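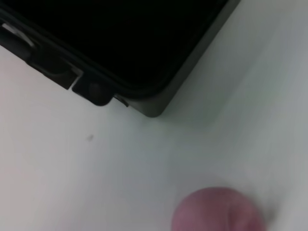 *Photo: Amr Filali*

Thanks for stopping by! We get a lot of the same questions every year once people hear that the Limier Cider Weekend is a real thing (it is, and it has been going for 13 years now), so we finally sat down and wrote out the answers. If yours isn't covered, send us a note through the contact form and a human being will get back to you, usually within a couple of days.

Last updated Jun 23, 2020

## What is the Cider Weekend, exactly?

It's two days of tasting, talking and walking through orchards with people who make cider for a living, plus a fair number of people who make it in their garage and are every bit as serious. The first day is mostly talks and workshops. The second is the big public tasting in the barn at Busten Orchard, with food, music and a lot of standing around in the grass comparing notes.

## Do I need to know anything about cider?

Not a thing! Plenty of our guests have only ever had the sweet stuff in a can and come away with strong opinions about tannin. The pourers love beginners, so please ask them whatever you like. If you'd like a gentle start, sign up for the morning session called First Sips, where we go through six ciders slowly and talk about what makes a dry one dry.

## How many people come?

We cap the public tasting at 400 tickets. We've been asked to make it bigger, and we did think it over, but the barn gets loud and the lines get long past that point, and we'd like you to be able to have a proper chat with the person who pressed the apples.

## How much is a ticket, and what do I get?

A full weekend ticket is $60. That covers:

- all talks on the first day
- the public tasting, with a glass to keep
- one orchard walk (pick your time when you book)
- lunch on both days

Workshops are booked separately because the rooms are small. Designated drivers get in at half price and are looked after very well with fresh juice, coffee and as much pie as they can manage.

## When do tickets go on sale?

Every January. Newsletter subscribers hear first, usually a day or so ahead of everyone else. We don't hold tickets back for the door.

## Can I get a refund?

Yes, up to two weeks before the event. After that we can't refund you, but you're welcome to pass the ticket on to a friend. Just email us the new name so the folks at the gate aren't confused. If we're the ones who have to cancel or move the dates, you can choose between your money back and a ticket for the next one.

## Who will be pouring?

We have 13 makers on the list so far, which by a happy accident matches the number of years we've been at it. Chávez Cider is coming back with their barrel-aged blend (it ran out before lunch last time, so don't dawdle), and Skatutex will be bringing a perry and a quince cider that a few of us have been daydreaming about ever since we tried them. The full list goes up once everyone has confirmed.

## I make cider at home. Can I bring some?

Please do! There's a homemade table at the first evening's supper. Bring two bottles, put your name and the apple varieties on the label, and chill them beforehand if you can. We can't put homemade cider in the public tasting, as that's for licensed makers only.

## Are children and dogs welcome?

Children are welcome on the orchard walks and at both lunches, but the tasting barn is for adults 21 and over, and we do check ID. Dogs on a leash are fine outdoors. They do tend to eat the windfalls, so keep an eye on yours.

## What should I wear?

Shoes you don't mind getting muddy. The path down to the lower rows stays soft for days after rain, and we've watched some very nice sandals meet their end there. Bring a sweater too, since the barn is shady and cools off quickly in the late afternoon.

## Is there somewhere to stay nearby?

There's a small inn in the village and a campground across the creek from the orchard. Both fill up early. The campground has hot showers and lets you walk over in ten minutes, so it's a good bet if you'd like to leave the car alone for the weekend.

## Can I buy bottles to take home?

You can, at the bottle shop beside the barn, open until an hour after the tasting ends. Cards and cash are both fine. You can leave your purchases there with your name on them and pick them up on your way out.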